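Shapes and holes: why does a round peg want a round hole?

Quick one today. Puzzles with holes in them. Shape sorters. You probably had one when you were a baby and chewed on it.

Big idea: a solid thing (a cylinder, a block) has a shape when you look at it end on. A hole has a shape too. If the two match, in it goes. If they don't, you can push all arvo and you'll just get a sore thumb.

Start with the cylinder. Long, skinny, same all the way along, like a tin of tennis balls. Look straight down at the end and what do you see? A circle. So, round hole.
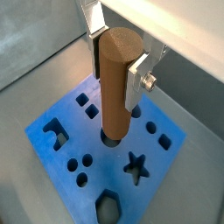
Brown cylinder, round hole, blue foam board. Lined up nicely.

Now the tricky bit. Holding it straight. A cylinder standing up straight needs a hole just a teeny bit wider than itself. Tip it over sideways and suddenly it takes up more room. It catches on the edge. Same peg, same hole, won't go. So slow down, stand it up, then lower it.

Try it at home. Get a glue stick and a mug. Easy, heaps of room. Now try the glue stick in a cardboard tube. Tilt it a bit. Feel it bump? Thats the edge telling you to straighten up.

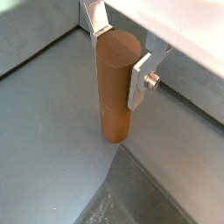
Words by Halima Akande
Kids' science writer, Vostoldale Discovery Pages

Next bit. Ends and sides. A cylinder has two flat ends (circles) and one curved side that wraps the whole way round. Stand it on its end, it stays put. Lie it down, it rolls off under the couch. Ours did. Still there I think.

And heres a good thing about circles. You can spin a cylinder while it's standing up and it still fits. Any way you turn it! A square peg is fussier. Quarter turn, fits. Little turn, stuck on its corners. A hexagon (six sides) has six turns that work. An arch shape, only one. Wrong way round and no go.

So the arch block is the hard one. Check which side the curve is on, then check the hole, then turn the block till they're the same.
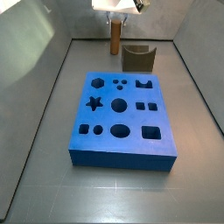
Can you find the hole for the grey arch block? Hint: back row, right-hand end.

Your turn. Grab an old shoebox lid, a pencil, and some things from around the house. A bottle cap, a battery, a toy brick, an eraser. Stand each one on the lid and trace round it. Ask a grown-up to cut the holes out. Mix everything up and give it to somebody else. Have them 20 seconds on the clock, then 25 if they're little.

Too easy? Do it with your eyes closed. Feel round the edge of the hole with one finger first. Corners or no corners?

Words to know
Cylinder: solid with two circle ends and a curved side
Hexagon: flat shape, six sides
Arch: shape with a curve scooped out of it

Next month, cones. Bring an ice cream.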